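Facilities and Workplace Practice
Course Handout 4: Organizing Shared Storage
Buvik Technical Institute, Continuing Education Division
January 2025
Instructor: Thu Ninh

Scope of this handout

Handout 3 dealt with the layout of walkways and doors. The present handout covers the storage of small tools and supplies in rooms used by more than one group. Students are expected to have read the first two chapters of the course reader before class and to bring their floor plan from the previous assignment.

The term "shared storage" means any shelf, cabinet, drawer or wall surface from which several people take items and to which they are expected to return them. Personal lockers are excluded. Rooms where chemicals are kept are also excluded and will be treated in Handout 7.

1. Open and closed storage

Closed storage includes drawers, cabinets and lidded bins. It keeps dust off the contents and can be locked. Its main cost is search time: a person who does not know the room must open several doors to find one item, and a missing item may not be noticed for weeks.

Open storage includes shelves, rails and wall panels. Items are found quickly and gaps are easy to see. The cost is exposure to dust, light and accidental contact, and the wall itself must be able to carry the load.

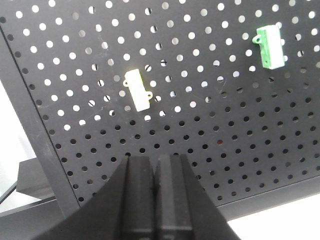
Figure 1. Perforated panel with a small plastic bracket.

Most rooms need both kinds. The usual practice is to place items used daily in open storage between waist and eye level, items used weekly in drawers, and everything else in cabinets outside the main work area.

2. The use survey

No storage plan should be drawn before a use survey has been completed. The survey records which items are taken, by which group, and how long they are away. A survey period of 20 working days is required for the course project. Shorter periods tend to miss monthly tasks such as filter changes and stock orders.

The Trurninik case, discussed in class, shows the value of the survey. The Trurninik repair shop kept 67 kinds of hand tools on open display. The survey found that 21 of them accounted for nearly all daily use. The remainder were moved to labeled drawers, and the time needed to close the shop at the end of a shift fell noticeably. The full survey sheet is in the course reader.

Students should note that the survey measures use and does not measure importance. Fire blankets, first aid supplies and shutoff keys are seldom taken but must remain in open storage at all times.

3. Marking positions

A position is marked when a new user can tell, without asking, what belongs there. Three methods are in common use: printed labels, painted or cut outlines, and numbered tags that match a list. Labels are cheap and easily changed. Outlines show a missing item at a distance but must be redone whenever the tool is replaced by a different model. 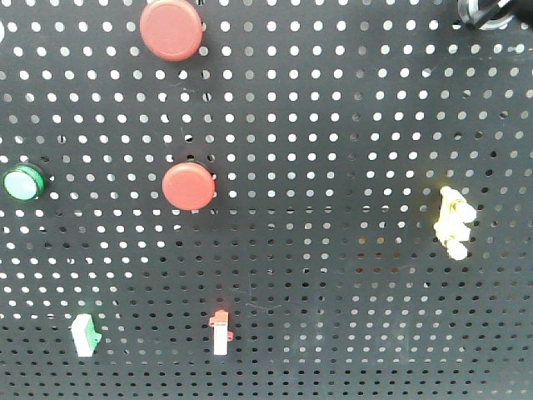

Thịnh Bạch objected during last year's session that outlines had failed in his building, where tools were replaced so often that the shapes no longer matched anything, and he asked that the handout recommend numbered tags for any room with a high rate of replacement. The recommendation has been adopted. Rooms in which tools are replaced more than once a year should use tags, and the matching list should be posted at the entrance.

Labels should be written in the languages used by the people who work in the room. Abbreviations are to be avoided. Where two groups use different names for the same item, both names should appear.

4. Wall loads and fixings

The load on a wall panel depends on the weight of the items and on how far they stand out from the surface. Long hooks place more strain on the fixings than short ones carrying the same weight. Students must obtain the rated load from the panel supplier and record it on the plan.

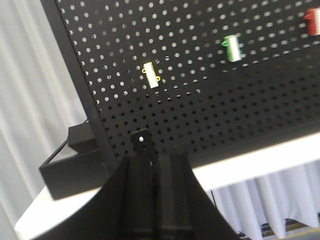 5. Assigning responsibility

Each storage area should have one named person who checks it at a fixed interval. In the Festen plan, the duty passes from group to group every quarter, with a written handover. In the Tô plan, it stays with one person for the full year. Both arrangements are acceptable for the project, provided that the choice is explained.

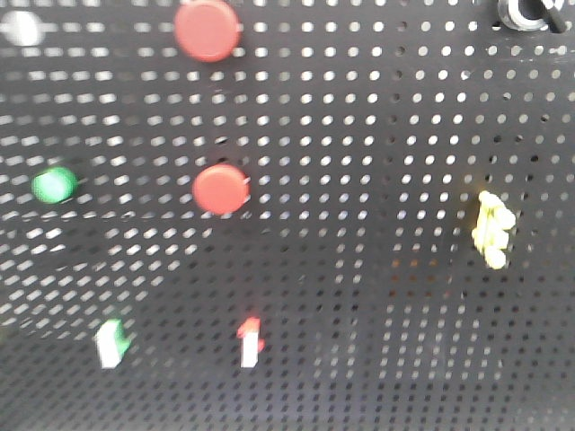 Figure 4. Pegboard with a red disc mounted on it.

6. Project requirements

The written plan is limited to 3000 words, excluding drawings. It must contain the completed survey sheet, a wall elevation for each open storage area, and the name of the responsible person. Plans are due in March. Questions on the survey should be directed to Tươi Mạch, and questions on drawings to Baltasar Vidal.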